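3.2 Attendance after discounted enrolment

Clubs in the sample sold their introductory courses in one of two ways: at full price from their own desk, or at a discount through a voucher site. The records cover 586 adult beginners at two kickboxing clubs, Brerel and Drenlow. Each had paid for one introductory course. We counted a member as retained if they were still attending in the eleventh week.
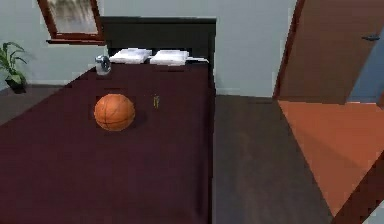
Figure 4. Bed with two white pillows and a dark headboard.

Voucher buyers missed more classes in the first month than full-price members, and most of those who left did so before their second grading. Evening classes lost more people than morning ones at both clubs. Distance from home made little difference - members who travelled furthest were no more likely to stop. At Drenlow, 62 beginners moved from the evening group to the morning group during the course, and we kept them in the group they first joined.
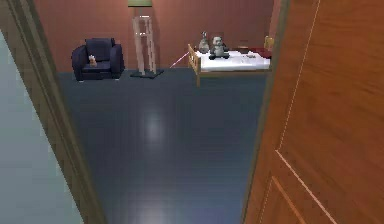
3.3 Reasons for leaving

Members who stopped were sent a short form, adapted from the one used by Dönmez. We received 91 replies. Cost at renewal was the reason given most often, followed by work hours and minor injury. Few complained about the teaching. Several wrote that they had felt behind after missing a single week. 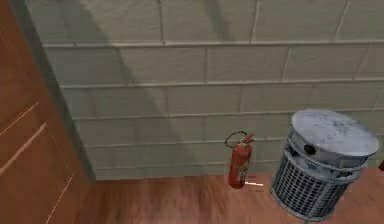

Muleo argues that such forms overstate cost, as former members find it easier to name a price than to say they disliked sparring. We accept that this is possible, and the April form will ask about sparring directly.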